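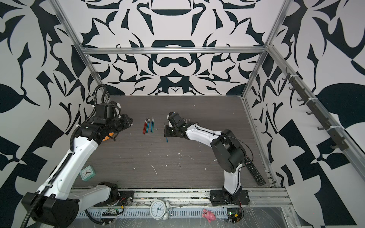 Tavow Student Robotics Project
Interim progress report to the Flurness Education Fund
Reporting period ending July 2020
Prepared by Mekdes Beyene, project lead

1. Status

The project is on schedule for the Bumow student manipulation challenge. Of the work packages in the original proposal, the cell build and basic teleoperation are complete, and data recording is in progress. Policy training has started on a partial data set. Spending is within the approved budget, with one transfer between lines requested in section 5.

The team has 9 students, divided between hardware and software. Fuad Adugna supervises the hardware group and signs off on any change to the arms or mounts.

2. Hardware

Both arms are mounted on the front rail of the aluminum enclosure and have passed the repeatability check set out in the proposal. The left arm carries its cabling in a corrugated sleeve, which replaced an earlier taped run that restricted wrist rotation. The right arm still uses the thinner original cable. It will be changed over when the next connector order arrives.

The patterned wall panels remain in use. The challenge rules allow any background, and the software group wants the recorded data to include a high-contrast one. A plain set of panels will be fitted for the second half of recording.

3. Task development

The challenge task is pen and marker handling with two arms: pick up, hand over, remove or replace the cap, and set down in a given position. Work began with pens laid side by side and then moved to markers at mixed angles, which is closer to the competition layout. 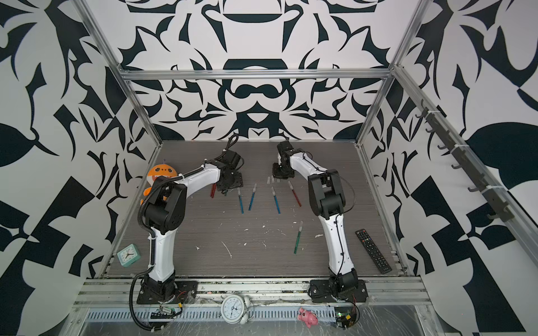
Figure 1. Two-arm cell with red, blue and green markers on the tabletop.

Students have recorded 384 episodes to date. Of these, 59 were rejected at review, mostly for dropped frames or a late start on one arm. The rejected episodes are kept in a separate folder and are not used for training. Each remaining episode is labeled by starting layout and by which arm makes the first grasp.

The main technical difficulty is cap handling. The caps are small relative to the gripper fingers, and a slight error in approach angle pushes the cap away before the fingers close. The hardware group is testing narrower fingertips printed in a softer material. Results so far are mixed – grip on the cap is better, but the tips flex when holding the marker barrel.
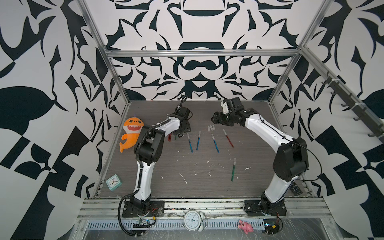 A second difficulty is arm clearance near the back of the table. When both grippers work there, the elbows limit the available approach directions, and operators tend to wait for one arm to retract. The software group has added a minimum-distance check between the two wrists. It stops motion correctly but is set too conservatively for handovers, and the threshold will be reduced in steps under supervision.

4. Student participation

All students have completed the cell safety module and can run a recording session in pairs. The team logged 29 sessions in the period. Operator roles are rotated so that no one student's driving style dominates the data. Three students have also taken on the review of recorded episodes, using the checklist from the Yimer summer course.

5. Budget

The equipment line is underspent as a result of reusing the existing aluminum sections. We request permission to move the balance to consumables, to cover fingertip material, spare cables and replacement markers. No change to the total award is requested.

6. Next period

Work planned before the September report:
Change the right arm cabling and repeat the repeatability check.
Choose a fingertip design and freeze it for the rest of the recording.
Fit the plain wall panels and record the second data set.
Train on the full set and report success rates separately for grasping, handover and capping.

The team will also submit the entry form and cell drawings to Bumow. The drawings are complete except for the position of the electronics below the front rail, which Fuad Adugna will confirm once the cabling work is finished.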